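About Kerkance

Kerkance prepares small companies for borrowing. We build the cash flow forecasts, loan files and monthly reports that a lender asks for, and we keep them up to date after the loan is paid out. The firm has an office in Plellstead and a staff of 15. We do not lend money, we do not take a share in the companies we work with, and we are not paid by banks.

The firm was started in 2000 by Marijke Van Rooij and Siebe Kramer, under the name Vermeulen Accounts. The name came from the bookkeeping practice whose client list they bought. Most of those clients were shops, repair businesses and small manufacturers with seasonal sales. Bookkeeping was the main service for the first years. Forecasting was added at the request of a furniture maker who had been refused an overdraft and had kept the refusal letter. The letter said that the application did not show how the overdraft would return to zero between orders. The accounts were correct, but they covered the past year only. A forecast was drawn up by hand on ledger paper, by week, and the application was sent in again.

The bookkeeping side was later handed over to Grurkero, which still runs it as a separate firm. Kerkance took its present name at that point. Grurkero and Kerkance share no owners. Clients who use both sign two agreements and receive two invoices.

What we do

Our work falls under four headings. A client may take one of them alone.

Working capital review. We measure how long money is tied up between paying a supplier and being paid by a customer. The figures come from dated invoices and bank lines. We do not use the payment terms printed on the invoice, as these often differ from the date on which the money arrives. The review ends in a written report with a table for each large customer and each large supplier.

Cash flow forecast. The standard forecast runs by week for the first quarter and by month after that. Tax payments, rent, insurance and loan installments are entered on the date they leave the account. Sales are entered on the date payment is expected. Each line has a note stating where the figure comes from: a signed order, last year's record, or the owner's estimate. Lenders ask about the third kind, so it is shown in a separate column.

Loan file. A loan file holds the forecast, the last closed accounts, a list of existing debts with their security, a list of assets, and a statement of purpose of no more than two pages. We write the statement with the owner. It says what the money will be spent on, when it will be spent, and from which income it will be repaid. General statements on market size are left out unless the lender's own form requires them.

Covenant reporting. Many loans carry conditions, for example a minimum ratio of current assets to current debts. We calculate the ratio each month from the closed books and send the result to the client before it goes to the lender. If the ratio is close to the limit, the client has time to call the bank first.

How a file is handled

Each client has one analyst, who stays with the file. A second analyst checks the forecast before it leaves the office. The check follows a fixed list of 38 points. The list includes simple matters, such as whether the opening balance agrees with the bank statement, and less simple ones, such as whether sales tax has been counted as income. The second analyst signs the list and it is kept with the file.

The points are revised every October. Points are removed as well as added. A point on fax confirmations stayed on the list for longer than it should have and has been taken out. Recent additions cover card processor holdbacks, subscription software charged yearly in advance, and equipment leases that renew without notice. Leases in particular are often missing from the debt list that an owner first gives us, as the monthly charge is booked under general costs.

Forecasts are built in three versions. The base version uses the owner's figures after checking. The second moves all customer payments back by one month. The third removes the largest customer. We give the lender all three – a lender will usually run the second and third on its own, and the results are easier to discuss if both sides have the same sheet.

Equipment purchases are the most common purpose of the loans we prepare. For these we ask for the supplier's quote, the delivery time, the expected working life, and the cost of installation and training. Installation is left out of the request more often than any other item. The loan then covers the machine but leaves the company to pay for the wiring, the floor work and the weeks of reduced output from its current account. We enter these costs in the forecast even if the owner intends to pay them from savings.
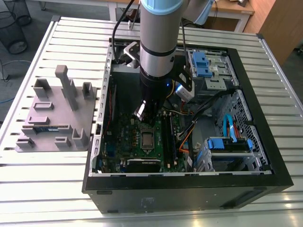 Karlijn Stevens wrote to us after her second loan file that the version without the largest customer was the one she had not wanted to see, and that she now updates it herself each quarter. She added that she would have preferred a shorter list of questions at the start, and that two of them asked for the same bank statement. The duplicate question has been removed from the intake form.

Requests for a shorter form come up regularly. The form has been reduced twice. The questions on personal guarantees will stay, since an owner who has signed a guarantee for an older debt may have less room to sign a new one. Guarantees do not appear in the company's books and we have no other way to learn of them.

What we do not do

We do not promise that a loan will be granted. The decision belongs to the lender and depends on matters we do not see, including the lender's own limits for a trade or region. We do not negotiate interest rates on behalf of clients. We will sit in on a meeting with the bank if the client asks, to answer questions on the figures.

We do not prepare files for companies that have not closed their books for the last full year. In that case we refer the owner to a bookkeeper and hold the place in our schedule. We also decline files in which the purpose of the loan is to pay overdue payroll taxes. That situation calls for a payment plan with the tax office, and a new debt does not solve it.

New companies without a trading record can use the forecast service but should expect a longer process. All sales figures are then estimates, and each has to be supported in some other way, by letters of intent, a trial run or a comparison with the owner's former work. The first meeting for a new company is used mainly to find out how much cash the owner can put in and how long the household can go without a salary.

Fees

Fees are fixed per service and are stated in writing before work begins. There is no success fee. A fee that depends on the loan being granted would give us a reason to make the forecast look better than it is, and lenders are aware of this. A file that has to be reworked because of an error on our side is reworked free of charge. A file that has to be reworked because the plan has changed is charged by the hour.

Covenant reporting is charged monthly and can be stopped at the end of any month. The client keeps the spreadsheet, with all formulas open. We do not lock cells.

People

Marijke Van Rooij is managing partner. She handles the manufacturing files and reads every statement of purpose before it goes out.

Siebe Kramer works part time and is responsible for the check list and for the training of new analysts.

Diệp Hứa leads covenant reporting. Before joining Kerkance she worked in the credit department of a regional bank, on the other side of the same reports.

Karlijn Claeys leads intake. She is the first contact for new clients and decides, together with the analyst, whether a file can be accepted.

New analysts spend their first months on working capital reviews only. They move on to forecasts after that, and to loan files once they have acted as second analyst for some time.

Clients

We currently keep 197 active files. Most are companies with fewer than 20 employees. Workshops, food producers, wholesalers and building trades make up the larger part, and the remainder is mixed. We do not publish client names. References can be given on request, after the client concerned has agreed.

Records are kept for seven years after a file is closed and are then destroyed. Bank statements are stored separately from the rest of the file – access is limited to the two analysts who work on it.

First meeting

The first meeting takes one hour and is free. It can be held at our office or by phone. Wednesday is kept for first meetings, and other days are possible if the calendar allows. Please bring the last closed accounts, the most recent bank statement for each account, and a list of loans and leases, including those in your own name that were used for the business. A finished business plan is not needed at this stage.

After the meeting you will receive a short letter stating whether we can take the file, which services apply, the fee, and the earliest date on which work can start.

Shared 15 times | 2 comments

Related pages
Working capital: reading your own bank statement
What a lender means by security
Leases and the debt list
Intake form and document list
Working at Kerkance

Contact | Privacy | Terms | © Kerkance, Plellstead | Back to top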